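Planning the money for a small gripper in the home workshop

I keep a workshop in Flastgate, and this winter I wanted to buy a gripper for small picking jobs on the bench. I made some mistakes with the budget, so I write my tips for other people who are at the beginning.

First tip: write down the jobs before you look at any shop page. My list had three jobs: to lift small blocks, to hold a part while the glue sets, and to put screws boxes back on the shelf. A gripper that is very strong was not on the list, and the strong ones cost double.

Second tip: divide the budget in two. I had 300 dollars. The gripper from Pronovent was 131, and I thought the rest is free money. It was not. Cables, a power supply and spare pads took 61 more, and the shipping was separate.
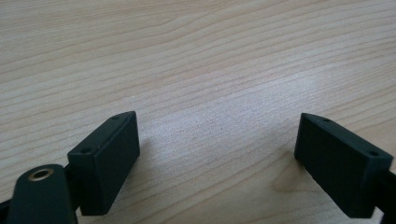 Spare pads are the part I would plan for most carefully, as they wear faster than the arms. Before you order, look how the pads are made and ask the seller if they are sold alone. On black block pads like these, each one has two small round holes in the narrow top face, so measure the distance between the holes and write it on the order. I ordered my first spares from Skerkumach by the name of the model only, and they did not fit. Returning them cost me almost the same as the pads.

Measure also the opening. Put your widest object on the table, open the jaws all the way and see if there is space left on both sides. If you must push the object in, choose the next size now, before you pay for the accessories.

Keep some money for the table itself. A pale, shiny top can reflect the lamp, and if you will add a camera later, this can give trouble. A dull mat is cheap. Try moving the lamp first, it costs nothing.

About used equipment: Abubakar Tools, two streets from me, sells returned grippers in February, when the shop clears its shelves. Ask to see the jaws open and close several times, and check the joints for play. I do not buy used power supplies.

Updated April 2025 with the new price of the pads.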